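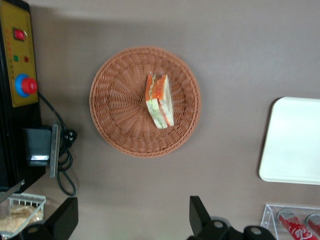 **What does Rallitine publish?**

We publish bibliographies and reading guides for historical fiction, with a special interest in historical mysteries and in novels set in the ancient and medieval worlds.

## About Rallitine

Rallitine is a small publisher in Hosville. We make books about books. If you have finished a long series of novels set in a Roman province, and you want to know what else was written about the same province, in which order, and by whom, then our guides are made for you.

The company was started by Chie Murakami, who worked before as a cataloger in a university library. She kept a card file of the historical novels she had read at home, and beside each title she wrote the years in which the story takes place. Other readers began to ask her for copies of these cards. The first guide was printed from them, and it had 340 entries and a very plain gray cover. We still sell this guide, in its third edition, and the cover is still gray.

## The Oshima List

Our main work is the Oshima List. It is a bibliography of historical mysteries arranged by the period of the story and not by the author's name. The current edition has 1,056 titles. Every entry gives the author, the title, the publisher and year of first edition, the place and years of the story, and a summary of two or three sentences. When a book was published under different titles in different countries, we give both titles and a cross-reference -- this happens more often than readers expect, and many people have bought the same novel twice.

Summaries do not tell the ending. They also do not say if the book is good. We received many letters about this second rule, and we have discussed it in the office for several years, but we keep it. For opinions there is our newsletter, where we are much less careful.

## The Parow Guides

The Parow Guides are shorter. Each one takes a single period or a single place, and it includes novels, story collections and a chapter on the history books that novelists of this period seem to use most. There are nine Parow Guides now. The guide to Byzantium is the one we are asked for most often. The guide to the Hanseatic towns sells slowly, but it has very faithful readers, and one of them has sent us corrections to almost every page. We have thanked this person in the second printing.

## How we work

A title enters our lists only when one of us has had the book in hand. We do not copy entries from online catalogs, even good ones, and we do not list a novel from its advertisement. For this reason some recent books are missing for a year or more. If we could not find a copy of an older book, we put its title in the appendix called "Not Seen," with the source where we found it mentioned. The appendix has 61 titles at present. Please write to us if you own one of them!

Dates of the story are a difficult point. Many authors do not give a year, and then we work from the events in the text: a siege, a coronation, the death of a bishop. Such dates are printed in square brackets. When the author has moved an event for the good of the story we follow the author, and we say so in a note.

Short stories are counted by collection. A single story in a magazine is not listed, except when it belongs to a series that we already cover.

## Reading copies

The books which we used for the lists stand on shelves in our office, and readers may consult them by appointment. We don't lend them. Many are old paperbacks with weak spines, and some could not be replaced. Please tell us before your visit which period interests you, because the shelves follow the same order as the Oshima List and it takes time to bring the volumes from the back room.

## Corrections and suggestions

We are glad to receive both. For a correction, please give the page number, the edition of our guide and the edition of the novel you have used. Page references in summaries are always to the first edition if we had it, and otherwise to the one named in the entry.

Authors may send us their own books. We cannot promise a date for listing, and we cannot return the copies. Translated novels are welcome, and we give the original title and the name of the translator in each entry -- please check that both are printed somewhere in the book, or add a note with them.

The newsletter comes out every February and again when we have enough to say. It is free, and is sent by e-mail or on paper.

Page last revised September 22, 2021.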